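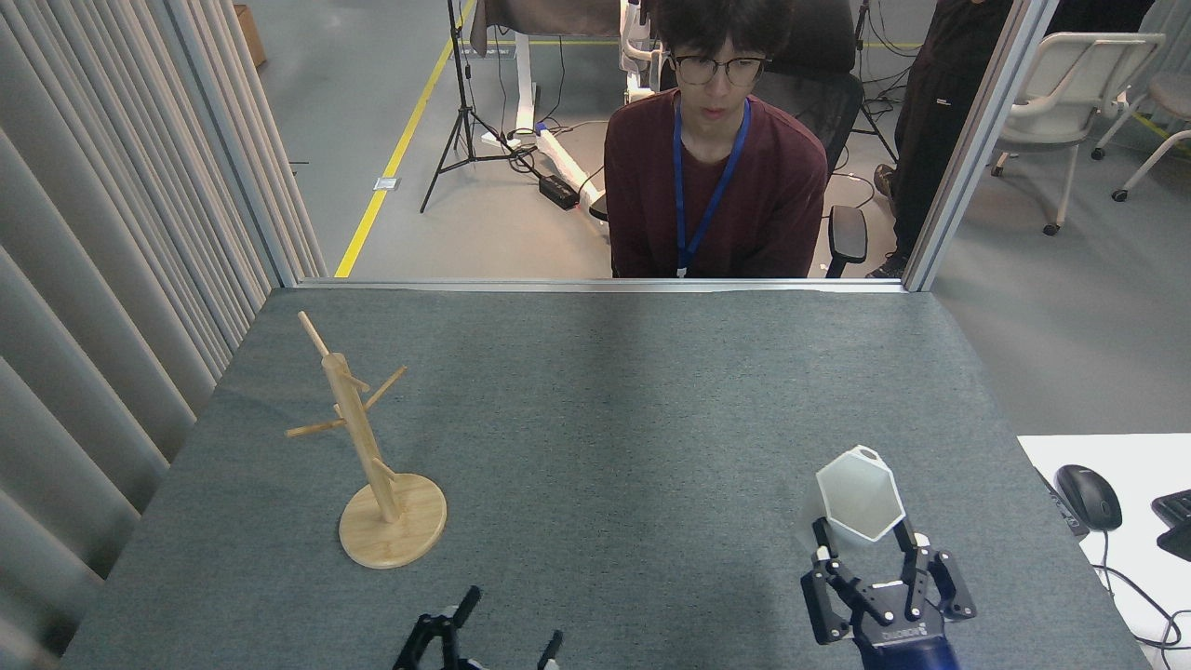 I lost my ball on the very first hole at Brendow, and I'd do it all again tomorrow. I'd been hearing about this course for years from a friend who plays off 8 and talks about the greens the way other people talk about their kids, so when I finally got a tee time in April I was up before the alarm and halfway through a bagel by 5:30.

The first is a short par four with a bunker right where a nervous person aims. I'm a nervous person. I went right to avoid it, found the gorse, and made a seven. My playing partner, Lleucu Harries, has been a member long enough to have opinions on every sprinkler head, and she told me the opening hole gets everybody once (she made four, naturally, with a hybrid off the tee and a putt that never looked like missing).

After that it gets fun! The course has 31 bunkers, most of them small and deep, and the fairways roll enough that you can hit a perfect drive and still end up with one foot higher than the other. I was told before I went that it plays short. It does not play short into the wind. On the sixth I hit driver, 3-wood and then a wedge that I thought was flying the green, and it came down in the front collar.

The ninth is the one you'll want to talk about afterward. It's a par three across a little valley, with nothing behind the green except sky, and it makes picking a club pure guesswork. I took a 7-iron, Lleucu took a 5, and we both came up short. I got up and down from the bank, my one really good moment of the day, and I've brought it up at dinner twice.

Alun Eynon, the head pro, rebuilt the back tees a few winters ago and moved the 14th so it now bends left around the pond. Some of the older members still grumble about it. I loved it. You can bite off as much as you dare, and from the forward tees there's a perfectly sane way to play it with two mid-irons and a chip.

Conditions were great for so early in the season. The greens were firm and a touch slow, and the front edge of the 12th was still sandy from being top-dressed. Walk it if you can. The climb from 15 green to 16 tee is the only real hill, and there's a water tap at the top.

I shot 94, with 2 birdies I had no business making. Lleucu shot 78 and bought the coffee. I've already booked again for the fall, and I'm leaving the driver in the bag on the first.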